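El inventario

El puesto de semillas de Mestent ocupaba lo que había sido la despensa, y la tostadora se quedó allí porque el enchufe de la cocina no daba corriente desde mayo. Raimo Koskela aceptó el encargo un viernes a las siete de la mañana. El contrato constaba de dos páginas y una tabla. La tabla tenía tres columnas: especie, contenido neto, ubicación. No había columna para observaciones, y Koskela trazó una a lápiz en el margen derecho.

El proveedor, Dosta, entregaba los sobres sin clasificar. El comprador, Soliman, los exigía ordenados por especie, con la cara impresa hacia arriba y el nombre legible sin mover el sobre vecino. Entre una condición y otra quedaba el trabajo. Koskela lo definió en su cuaderno como una operación de superficie: extender, identificar, agrupar, apoyar. El orden de los verbos le costó media mañana. Si se agrupaba antes de identificar, la caléndula de un productor acababa junto al tagete de otro por simple afinidad del naranja.

Abrió el expediente con el número 3816, el siguiente libre en el registro de Ikico. El anterior, el 3267, se había cerrado sin firma, y el salto entre ambos no constaba en ninguna parte. Leyó el 3267 entero. Contenía una lista de flores, una nota sobre la humedad de la pared norte y una frase tachada en la que aún se distinguía la palabra «madre».

Norma provisional, escrita por Koskela a las nueve:

Los sobres de flor naranja van juntos. Los de hoja verde, aparte. Los rosados se leen dos veces, porque el color de la fotografía no determina la especie. Ningún sobre se da por identificado a partir de la imagen.

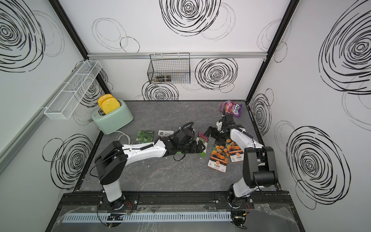
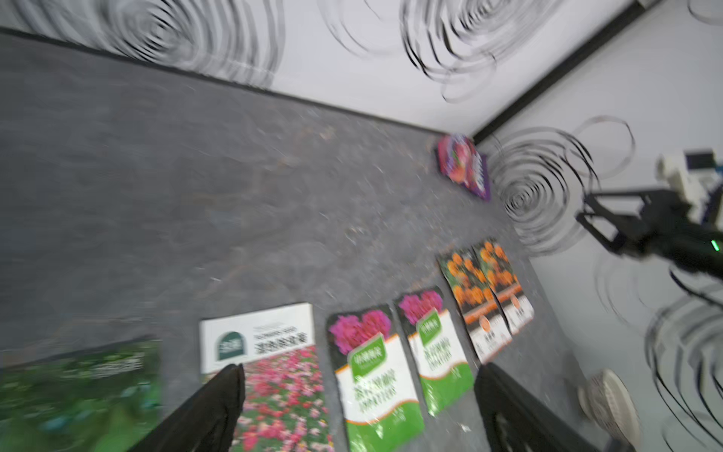 Sobres en la superficie de trabajo y junto a la pared.

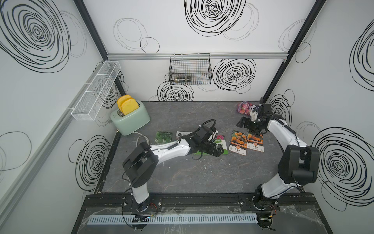
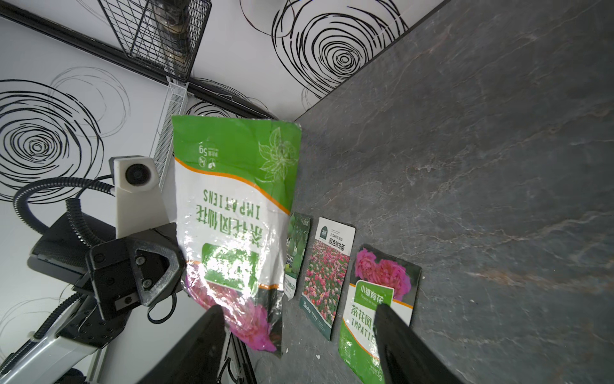 Alegría, no camelia. Así lo corrigió Ilse por teléfono, sin saludar, cuando él le leyó el borrador de la tabla. La flor doble se parecía a una camelia y de ahí venía el nombre chino, pero la planta era una Impatiens y había que anotarla como tal. Preguntó también si el contenido neto figuraba en gramos o en número de semillas. En gramos, respondió él. Entonces, dijo ella, que no sumase nada, que cinco gramos de una especie y cinco de otra no eran diez gramos de ninguna cosa, y que eso su padre lo había hecho mal toda la vida.

Koskela anotó la corrección en la columna de lápiz. La segunda parte no supo dónde ponerla.

—¿Qué se hace con las margaritas mezcladas? —preguntó.

Ilse dijo que la mezcla era una categoría. Que él la trataba como un defecto de clasificación y que por eso no le salía la tabla. Luego colgó, o se cortó la línea; el aparato de la despensa no permitía distinguir los dos casos.

A las once rehízo la norma. Sustituyó «especie» por «denominación impresa», con lo que la mezcla obtuvo fila propia. La modificación obligaba a revisar las hortalizas de hoja, que hasta entonces había agrupado por el verde. Las revisó. Dos filas pasaron a ser tres y el total de la hoja dejó de cuadrar con el albarán de Dosta en una unidad.

Volvió al 3267. La lista de flores del expediente anterior también difería del albarán en una unidad. El signo era el contrario. Calculó la posibilidad de que se tratase del mismo sobre, contado de más en un año y de menos en otro, y la dejó escrita a lápiz, sin subrayar. Después comprobó la letra de la frase tachada con la de las etiquetas antiguas del cajón. Coincidía en la eme y en la erre final.

Antes de comer limpió el cajón, fechó la hoja solo con el mes y puso la firma que faltaba en el 3267, con una aclaración: «cerrado por tercero». El 3816 lo dejó abierto. En la casilla de ubicación, frente a la fila de las alegrías, escribió «contra la pared», y más abajo, en la de las margaritas, lo mismo.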